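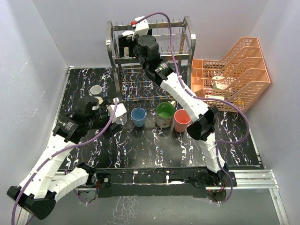

Two arms over the marble-pattern tabletop.

15/10/2018

I went to the open house on the Forano Avenue crossing plan last week and said I would write up my notes, so I'm doing that before I lose the handouts.

For anyone who doesn't live near it, Forano is the four-lane road between the Berisha apartments and the school side of town. There are signals at both ends of the stretch and nothing in the middle except a bus stop on each side. If you get off the northbound bus and live on the other side, you can walk up to the light at Metum Street and back down, or you can cross where you are. Most people cross where they are. I do too, when I don't have bags.

The city hired a consultant to look at it. The project lead on the city side is Kalliopi Tomić, who gave the main talk and stayed until the room was locked. The consultant was Hafþór Lund. He had the traffic counts on a board near the door.

The number everyone was talking about was 585. That is how many people crossed Forano between the two signals on the weekday they counted, from six in the morning to eight at night. On the same day 536 people used the marked crosswalk at Metum Street. So more people cross in the unmarked part than at the light. The city's earlier position, from the 2011 plan, was that there wasn't enough demand in the middle of the block to do anything. I still have a copy of that plan and it doesn't include a midblock count at all.

There are two options. Option A is a median fence, which would run the whole length and stop people from crossing except at the signals. Option B is a raised island in the middle with a marked crosswalk on either side of it and flashing beacons that you turn on with a button. Option B also drops the road from four lanes to three for a short stretch, with a center turn lane on either side of the island.

I'm for Option B and I said so on the comment card. The walk to Metum and back is fine for me. It is not fine for the woman in my building who uses a walker, and she takes that bus to dialysis. When I asked Lund how long the detour was, he said they had timed it for a person walking at the standard design speed. I asked what it would be for someone slower and he said they could run that. He wrote it down. I hope he does it, and I'll post the answer if I get one.

Speed came up a lot. The posted limit is 35 and the board said the fastest cars recorded in the midday period were doing 55. Ognjen Dervishi, who runs the tire shop at the corner, said the trouble is the timing of the lights. If you leave Metum on a green you have to speed to make the next one, and drivers who use the road every day know it. Tomić said signal timing was a separate project under a separate budget. A few people groaned at that. I understand that budgets work this way, but it's the same road and the same drivers, and it would make sense to look at both together.

Dervishi is against Option B, by the way. He thinks the island will block left turns into his lot, and from the drawing I think he may have a point. The driveway lands right where the island starts. Lund said it could shift south by one car length. That would put it a bit farther from the bus stop, but still a lot closer than the light. I'd take it.

The other thing I wanted to write down is parking. Option B removes the on-street spaces on the east side near the stop, and there was a petition on a clipboard asking the city to keep them. It had 50 signatures on it when I looked. Szabolcs Medve was collecting them and we talked for a while. His mother lives in Berisha and he parks there when he visits. He isn't against the crosswalk. He wants the spaces moved around the corner to Pladoto Street, which has a wide shoulder that isn't used for much. I didn't sign because the petition as written only says to keep the spaces where they are. I told him if he changed the wording I would.

What I didn't hear much about was the bus stops. Right now the southbound stop is a pole in a strip of grass. There is no pad, so in winter you stand in whatever is there. If they are going to pour concrete for an island they could pour a pad the same week. Neither drawing shows one. Miłosz Kalinowski from the transit agency was supposed to be there but had a conflict, and nobody else could say whether the agency had been asked. I sent him an email the next morning.

Snow also needs an answer. The island at the north end of town gets buried by the plows every year and the curb cuts are the last thing to be cleared. I asked who would be responsible for this one. Public works, was the answer, "as part of normal operations." Normal operations is what we have at the other island. I put that on the card as well.

Schedule, as given on the handout: comments close at the end of this month, the consultant's report goes to the council after that, and a vote is expected in January. If it passes, construction would be next summer, when school is out. The fence is cheaper and could go in sooner. There was no cost for either one on the boards, only "lower" and "higher," and I'd like to see real figures before the vote.

You can send in comments without having been at the meeting. The cards are at the front desk of the library and at city hall, and there is a mailing address on the back. They ask for your street but not your name. If you ride the bus on Forano, say which stop you use and what time of day, and say where you cross even if it isn't at the light. Tomić said twice that they wouldn't use the cards to ticket anyone.

I'll do another post when the report comes out. I also still owe you the one about the bike racks at the train station.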